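**Baoshan Luo** · thread

OK, the Plurnura bottle deposit app. I've used it for 8 weeks and I have doubts. 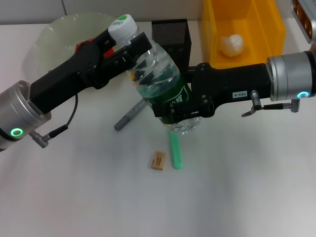 The pitch is that you earn "up to 100 points" a bag. My best bag got me 17. I asked support what a 100-point bag looks like and they sent me a link to the page I was asking about.

2/ Points don't turn into cash. They turn into Cukora vouchers, and the nearest Cukora is out past Tumer. So I'd burn more in gas than the voucher is worth.

3/ The old way: take a bag to the counter on Long Street, get coins, go home. The counter closed in September. "Low demand," says the sign. There was a line every time I went!

4/ People keep telling me recycling rates will go up. Maybe. Where's the number from before? I've looked and can't find one, so I don't know what "up" would even mean.

5/ My neighbor likes the app, fair enough. She also has a car and a newer phone. Mine logged me out twice at the drop-off.

6/ Anyone got cash out of this thing? Screenshots please, I'm not taking the ad's word for it.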